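Wivance 词表整理软件使用评测：拿一份旧词汇手稿试了两个月

Wivance 是 Millari 出的一款桌面软件，用途很窄：把手写或早期印刷的词汇表录成结构化的词条，保留原来的拼写，再和其他来源的词表对照。做语言学史、做历史语料、整理传教士或测绘人员留下的词汇手稿的人，大概都遇到过类似的活。以前我用电子表格做，后来用 Lynch，今年换成 Wivance，到现在用了 2 个月，手头一份完整的手稿已经从头做到尾，可以说几句了。

先交代背景。我做的材料藏在 Trastdale 的一家地方图书馆，是一本十九世纪的词汇簿，记录者没有受过语言训练，按自己母语的拼写习惯记音，左边写英语释义，右边写当地语言的词形，中间偶尔插一两句说明。全本 200 条，编号是后来的人用铅笔加上去的。另外还有一份誊抄本，字迹工整得多，但抄的人改过不少拼写，改的理由没有写。两份材料要对着看，这也是我换软件的主要原因。

如果你处理的是录音，需要切分、对齐、做多层标注，这篇文章对你用处不大。Wivance 能挂音频，但只是挂着，点一下播放，没有波形，没有时间轴。它的整个思路是围绕文字材料的。

安装与界面

安装没有什么可说的，下载，双击，填许可证号。第一次启动会问你要不要建一个示例项目，建议建，因为说明书里的步骤全是照着示例项目写的，不建的话前几章根本跟不下来。

界面分三栏。左边是词条列表，中间是当前词条，右边是来源图像。三栏宽度可以拖，但软件关掉再打开会恢复默认，每天早上都要重新拖一遍。我用的是一台屏幕不大的笔记本，默认布局下右栏窄得只能看到半行手写字，这件事每天都要烦我一次。接外接显示器以后好一些，右栏可以单独拆成一个窗口放到另一块屏幕上，拆出去的位置倒是能记住。

中文界面是有的，翻译质量过得去，个别术语让人犹豫。比如“词形”和“字形”在菜单里混着用，前者指一个来源里记录下来的完整拼写，后者有时指同一个东西，有时指单个字符的写法。我对着英文界面看过一遍才弄清楚。另外“见证本”这个词用来译 witness，做版本校勘的人一看就懂，做田野语言学的同行未必习惯，软件里没有解释。

字体方面，附加符号显示正常，叠加两层符号的字符也没有错位。早年用 Lynch 的时候，元音上面同时有长音符和重音符就会挤成一团，打印出来更糟。Wivance 自带一套字体，也可以换成系统里装的。我换了自己常用的一款，国际音标扩展区全部能显示。

录入

录入一条词的基本流程是：在右栏图像上框出一块区域，中间栏自动生成一个空的来源记录，然后在里面打字。打完按回车，光标跳到下一个字段。字段顺序可以自己定。我定的是：原拼写、原释义、行内注释、转写、备注。

原拼写这个字段设计得很好。它严格保留输入的内容，大小写、标点、空格都不动，也不会自作主张把直引号换成弯引号。旧词汇簿里撇号的用法经常有意义，有的记录者拿它表示喉塞音，有的拿它表示省略，有的两种都用，还有的只是墨点。软件如果替你统一了，后面就再也查不出来。Lynch 在这件事上让我吃过亏，它默认做字符规范化，关掉的开关藏在导入设置的第三层，我录了一多半才发现。

不确定的字可以标记。选中一个字符，按快捷键，就会变成带底纹的样子，旁边可以写备选读法，写几个都行。我这份手稿里最麻烦的是 n 和 u，记录者写得几乎一样，前后又没有规律可循。以前我在表格里用方括号加问号，检索的时候非常痛苦，搜一个词得把各种括号组合都试一遍。Wivance 的检索会把备选读法一起算进去，搜 n 的形式能把标成 u 但备选为 n 的也带出来，结果里用不同颜色区分。单凭这一条，我就愿意继续用下去。

删改痕迹也能录。原稿上划掉的词用一种标记，行间补写的用另一种标记，擦掉后看不清的还有一种。三种标记可以嵌套，比如补写之后又划掉。嵌套超过两层以后显示会乱，数据本身没有问题，导出来是对的，只是屏幕上看着费劲。我的材料里只有个别词条会遇到，换成改动很多的草稿可能就比较难受。

释义字段支持多个语言。我的手稿释义是英语，誊抄本后面有人用法语补过一部分，所以我开了两个释义层，又加了一层中文给自己看。层与层之间可以指定哪个是原文、哪个是翻译，导出的时候能选择只导原文。这一点对出版有用，编辑不会把你写的中文当成手稿里的内容。

软件有一个“自动识别手写”的按钮，我试了几页就关了。识别出来的英语释义部分还能看，词形部分基本没法用，它老想往英语单词上靠。一个以 k 开头的词，五次里面有三次被认成了 know 或者 keep。说明书里也写了，词形部分建议手工录入，所以不算欺骗用户，只是宣传页上把这个按钮放得太大了。

对照

两个来源的对照是 Wivance 的核心功能，也是我评价最复杂的部分。

每个来源在软件里叫一个见证本。我建了 2 个，一个是原稿，一个是誊抄本。建好以后可以让软件自动配对，依据是编号、释义，或者词形的相似度，三种可以加权。我先试了只按编号，结果一团糟，誊抄的人跳过了一些条目又没有留空号，从中间开始全部错位。改成以释义为主、词形为辅，200 条里自动配上了 194 条，剩下的手工处理，一个上午就弄完了。

配不上的那几条很值得看。有的是誊抄人把一个英语释义换成了另一个，比如原稿写的是某种鸟的俗名，誊抄本换成了另一个俗名，现在看两个名字指的不是同一种鸟。有的是原稿一行里写了两个词形，用 or 连起来，誊抄本拆成了两条。软件把这些单独列在一个清单里，点进去左右并排显示图像和录入内容，判断起来很快。我觉得这个清单比自动配对本身还有价值，它等于告诉你哪些地方誊抄人动过脑筋。
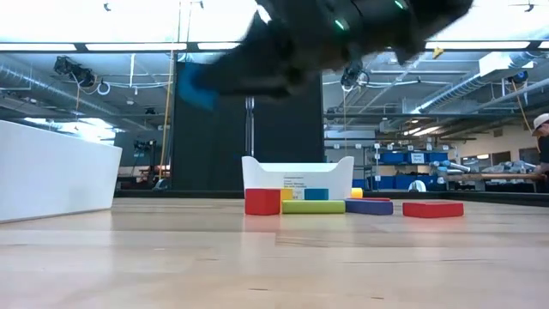 配上对以后，软件会逐字比较两个词形，把差异标出来。差异可以归类，归类的名目自己定。我用了几类：元音字母替换、辅音字母替换、双写与单写、撇号有无、词界不同、其他。归好类以后可以按类统计，也可以按类列出所有例子。誊抄人把 oo 一律改成 u，这一点翻几页就能看出来；但他只在词尾把 h 去掉，词中间的 h 都留着，这个规律我是看了归类列表才注意到的。原稿词尾的 h 很可能代表某种气声或者清化的元音，誊抄人听不到也见不到发音人，只当它是多余的。后来的词典引的全是誊抄本，词尾的这点信息就丢了。

问题出在归类的操作上。每一处差异都要用鼠标点开下拉菜单，选一个类，再点确定。没有快捷键，不能批量。同一个词形里如果有三处差异就要点三遍。说明书里说下个版本会加批量归类，我写这篇文章的时候还没有。我后来的做法是把差异表导出成文本，在外面用脚本归好类，再导回来。导回来能认，但要求每一行的标识符和导出时完全一致，中间要是改过任何一个词条的拼写，那一条就对不上，会悄悄跳过去，不报错。悄悄跳过去这一点我给 Millari 写过信，回信说已经记录。

比较的算法也有一些小毛病。它按单个字符比，不认识双字母组合。原稿的 ch 对誊抄本的 tch，它会报告多了一个 t，这没错；但原稿的 gh 对誊抄本的 ch，它报告 g 换成了 c，h 不变，从记音的角度看就有点别扭。设置里可以自己定义“组合字符”，把 ch、gh、sh、kw 之类加进去以后结果会合理很多。建议开工之前就把这张表列好。我是做到一半才加的，加完以后软件重新计算全部差异，之前手工归好的类有一部分失效了，需要重来。重来之前它倒是弹了提示，是我自己没仔细看就点了确定。

转写与拼写规则

旧材料整理到最后，多半要给出一个转写，也就是编者认为那个词大致的音位形式。Wivance 里可以写规则，让软件根据原拼写生成候选转写，编者再逐条确认。规则的写法不难，左边写原来的字母或组合，右边写对应的音标，后面可以加条件，比如只在词首、只在某某之前。

规则有先后顺序，前面的先用。这和音系学里写有序规则的习惯一致，学过的人上手很快。没学过的人可能会疑惑为什么写了规则却没有生效，大部分情况是前面有一条规则先把那个字母改掉了。软件有一个逐步显示的窗口，输入一个词，能看到每条规则之后变成什么样，排错全靠它。

需要提醒的是，英语母语者记音，同一个字母对应的音往往不止一个。a 可能是开口的，也可能是 make 里那样的双元音，u 可能是 but 里的，也可能是 full 里的。规则可以写成一对多，软件会把所有可能都列出来。一个词里要是有三个元音，候选就会很多，列表很长，看得人头晕。我后来只给辅音写规则，元音全部手工处理，参考同语系里记录较好的语言来定。确认过的转写会锁住，改规则的时候不受影响，这个处理是对的。

每一条转写可以注明依据和把握程度。把握程度分几档，名称可以改。我改成了“有旁证”“合理推测”“仅凭拼写”。审稿的人最爱问的就是某个音你凭什么这么定，有了这个字段，回答起来方便得多，附录也可以直接生成。

软件不会替你做历史比较。有同行听说我在用，问它能不能找同源词，答案是不能。它能把几份词表按释义并排放，能算词形相似度，到此为止。相似度高的词里面有借词，有巧合，也有记录者照着前人的书抄的，判断还得靠人。我自己的手稿里就有一小串词，和一本更早的旅行记里的词形几乎一样，连一处明显的误排都一样，显然是从书上抄来的，没有经过发音人。这类词在软件里我加了一个标签叫“疑抄录”，检索时可以整体排除。

来源图像

图像管理比我预想的要扎实。每个词条都能回到图像上的具体位置，点一下词条，右栏就滚到那一行。图像可以调亮度和对比度，调整只影响显示，原文件不动。铅笔写的编号在正常亮度下几乎看不见，把对比度拉上去就清楚了。

图像可以存在项目里面，也可以只存链接。我一开始选了存在里面，项目文件大得离谱，打开要等很久。改成链接以后快多了，代价是文件夹不能随便挪。换电脑那次我忘了这件事，打开项目一片空白框，后来在设置里重新指定了根目录才恢复。重新指定根目录的功能是有的，藏在“项目属性”里，名字叫“路径基准”，不看说明书猜不到。

馆藏信息有专门的表单，藏地、索书号、叶码、版权说明都能填。图书馆给的图像使用条件我原样贴在版权说明里，导出时可以选择不带图像，只带叶码。准备投稿的人要注意，默认导出是带图像的，发出去之前检查一下。

检索与统计

检索支持普通文本、通配符和正则表达式。正则表达式对组合附加符号的处理是正确的，一个带两层符号的元音算一个字符，用点号能匹配到。做过这类检索的人应该明白这有多省事。

可以按字段搜，可以按见证本搜，可以按标签搜，条件可以叠加。叠加的界面是一行一行往上加的那种，每行前面选“且”或“或”，没有括号。稍微复杂一点的条件就表达不出来，得拆成两次搜，把第一次的结果存成集合，再在集合里搜。能办到，就是啰嗦。

统计功能比较基础：字母频率、字母组合频率、词首词尾分布、各类差异的数目。出来的是表格，没有图。我无所谓，表格拷出去自己画就是了。字母组合频率对判断记录者的拼写习惯很有帮助，比如我的记录者写 ck 只出现在词尾，写 k 只出现在词首和词中，那么 ck 和 k 大概只是英语的拼写习惯，不必当作两个音。

导出

能导出的格式有纯文本、表格、TEI、网页，还有一种 Millari 自己的交换格式。TEI 我用得最多，标记用得规范，不确定的读法、删改、补写都对应到了合适的元素上。我拿校验工具跑过，没有报错。备选读法的顺序在导出时会按字母排，而屏幕上是按输入顺序排的。我习惯把最可能的那个写在最前面，一导出顺序就乱了。这个问题有办法绕开，给备选读法加上把握程度，导出时选择按把握程度排。

网页导出做出来的是一组静态页面，样式很朴素，左边词条，右边图像，手机上看会叠成上下两块。放到机构的服务器上就能用，不需要数据库。Trastdale 的图书馆想把这份词汇簿放上网给当地人查，我用网页导出做了一版给他们看，他们要求改的只有字号和首页的说明文字。字号在导出设置里能改，首页的说明文字得自己去改生成的文件，每次重新导出都会被覆盖。

表格导出有一个坑。如果一个词条在某个见证本里有两个词形，导出时默认只取第一个。要勾上“展开多值”，才会变成两行。这个选项默认应该打开，至少应该在丢掉内容的时候提醒一句。我在核对总数时发现少了几条，回头一查都是原稿里用 or 连接的那些。

从 Lynch 迁移过来也顺便说一下。Wivance 能直接打开 Lynch 的项目文件，词条、释义、备注都能过来，图像链接也能过来，只是框选的位置全部丢失，需要重新框。标签会变成备注里的一行文字。我旧项目里标签不多，手工改回来了。标签很多的项目，建议先在 Lynch 里导成表格，把标签放进单独一列，再导进 Wivance，这样能认。

稳定性和备份

两个月里崩溃过几次，全都发生在拆出去的图像窗口上，把它从一块屏幕拖到另一块屏幕的时候。重新打开以后内容都在，最多丢掉正在输入的那一个字段。自动保存是默认打开的，间隔可以设。

备份分项目备份和词条历史。词条历史记录每一次修改，能看到改之前是什么，可以单条恢复。我有一次用替换功能把备注里的一个缩写全部展开，忘了限定字段，结果原拼写里碰巧也有相同的字母串，一起被换掉了。靠词条历史一条一条找了回来。后来我养成习惯，原拼写录完校完就把整个字段锁上。锁字段的功能在字段设置里，锁上以后任何替换都碰不到它。

多人协作我没有真正用过。说明书里说可以把项目放在共享文件夹里，同一时间只能一个人写，其他人只读。听起来适合小组轮流做，不适合几个人同时录。

说明书与客服

说明书是网页版的，有中文，更新比英文慢一截。讲录入的部分写得详细，讲规则的部分例子太少，而且例子用的全是拼写规整的语言，跟旧手稿的情况差得比较远。我希望能有一章专门讲怎么对付一个前后不一致的记录者，这才是这类材料的常态。

客服用邮件，我写过几封。周三下午发的那封隔天就有答复，内容具体，附了截图。另一封问排序的，问的是能不能自定义字母顺序，把带撇号的辅音排在不带撇号的后面，等得久一些，答复是可以，在“语言”设置里写一张排序表。照着做了，能用。

几点使用建议

开工前先定字段，定组合字符表，定排序表，这三样后改的代价都比较大。

两个见证本分开录，录完一个再录另一个。我最初是一条一条同时录两边，录到后来眼睛会受另一边的影响，原稿上明明写的是 u，因为刚看过誊抄本的 n，手就打成了 n。校对时查出来好几处。

框选图像时框大一点，把上下两行的边缘也带进来。很多字母要靠和邻行比较才能认。

行内注释单独录，不要并进释义。我的记录者有时在旁边写“老人这样说”或者“河下游的说法”，字不多，却是整本词汇簿里仅有的社会和地域信息。并进释义以后，检索就不容易把它们单独提出来。

备注里写清楚日期和判断的理由，过一阵子自己也会忘。

适合谁用

手上有两份以上需要互相对照的旧词表，图像质量尚可，打算做成可以引用的版本，那么 Wivance 值得买。许可证按机构卖也按个人卖，学生有优惠，具体价格以 Millari 网站上的为准，试用版功能完整，只限制词条数量，够判断合不合用。

只有一份词表，而且篇幅很短，用电子表格加上严格的录入规范也能做好，不必专门学一套软件。要做词典，尤其是需要例句、搭配、义项划分的，Wivance 的词条结构偏简单，义项只能平铺，不能分层，我会建议用别的工具做词典，只拿 Wivance 处理其中的历史来源。

已经在用 Lynch 并且用得顺手的人，如果材料里没有大量不确定的读法，也没有非换不可的理由。Lynch 的打印排版要比 Wivance 好，词条可以直接排成双栏的词典样式，Wivance 打印出来像一份清单。我最后交给图书馆的纸本就是导回 Lynch 排的，绕了一圈。

优点：原拼写一字不动；备选读法能检索；配对失败的条目单独列出；TEI 导出规范；词条历史可靠。

缺点：布局不记忆；差异归类只能逐个点；导回时跳过不匹配的行而不报错；表格导出默认丢掉多值；规则部分的说明书太薄。

补充：有读者问撇号在检索里怎么处理。默认情况下直撇号、弯撇号和喉塞音符号算三个不同的字符。想一起搜，可以在“语言”设置的等价表里写成一组，检索时勾选“使用等价表”，录入的内容不会因此改变。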